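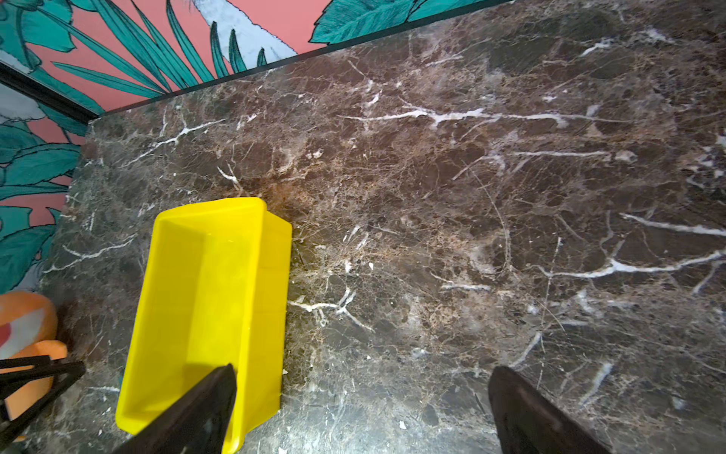
The Yellow Tray

A short story

The listing said the table was marble. I have bought enough things from listings to know what that word is worth, so I drove out to Winby to put my hand on it.

My sister-in-law had already told the whole family we were taking it. She wanted it for the back room at Yap, which is what she calls her cafe, and she wanted the jungle paper on the walls too, pink with elephants and big teal leaves. A jungle room, for children's parties. She had seen one in a magazine and the magazine had said it paid for itself in a season. I asked her which season. She said I was being like that again.

So there I was with a tape measure. The top was dark brown with white veins running through it, one of them long and nearly straight before it went to pieces in the middle. I bent down and looked along it. I knocked on it. I have no idea what marble sounds like when you knock on it, but I wasn't going to let the seller know that.

"It's a marble look," he said, after the third knock.

"The listing said marble."

"The listing said marble look, on the second page."

I hadn't known there was a second page. He wanted 454 dollars and I said 400, and he looked at the elephants for a while as if they might have an opinion. Then he said he'd throw in the tray.

I hadn't noticed the tray until then. It was sitting on the table, yellow plastic, rounded corners, nothing in it. I have never in my life needed anything less. But there is something about a thing that's thrown in, and I heard myself ask what it was for.

"Whatever you want," he said. "Keys. Fruit. It's a Flarkix."

He said Flarkix the way people say the name of a good school. I turned it over in my mind and could not find one reason to believe him. I've heard that tone used for mattresses, for a used boat, and once for a brand of soup.

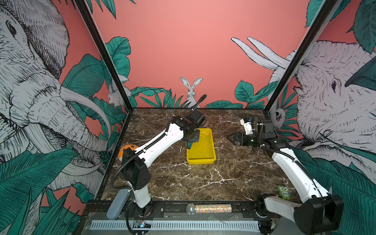
I told him I'd have to think. He said another buyer was coming from Skakislow, and I nearly laughed, because there is always another buyer coming from somewhere. In 14 years of buying other people's furniture I have yet to meet one.

I walked out to the car and sat in it. My sister-in-law called. She asked if it was beautiful, and I said it was brown. She asked about the rabbit. I said what rabbit, and she said there was a white rabbit in the leaves on the back wall, it was in the listing, it was the whole reason she wanted the paper. I had stood in front of that wall long enough to argue a man down 54 dollars and I had not seen any rabbit.

"You were looking at the table," she said.

"Somebody has to."

She let that go by. Then she said, more quietly, that she knew it wasn't marble. She'd read both pages. She just thought a kid with a cupcake wasn't going to check.

I went back in and found the rabbit. It was right in the middle, standing up among the leaves, and there was a smaller one over by the corner that she hadn't mentioned. I kept that one to myself. I counted out the 400 and he counted it again after me, which I respected. 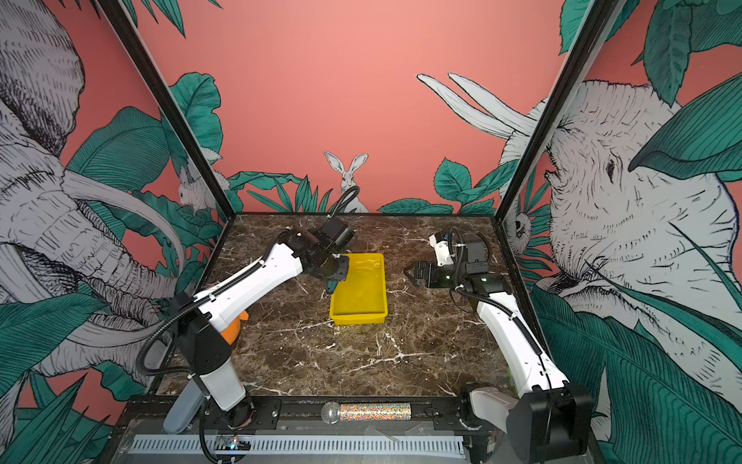
What the Tray Was For

The unit number on the door was 3052, and I wrote it on the receipt in case anything came up later. Nothing has, so far. The paper went up at Yap with one bubble, behind the elephant's ear, and I point it out to people.

The tray lives at my house. She said it clashed with the pink. I put my keys in it the first night to see, and the next morning I looked on the hook for them, as I always do, and then in my coat, and then in the car.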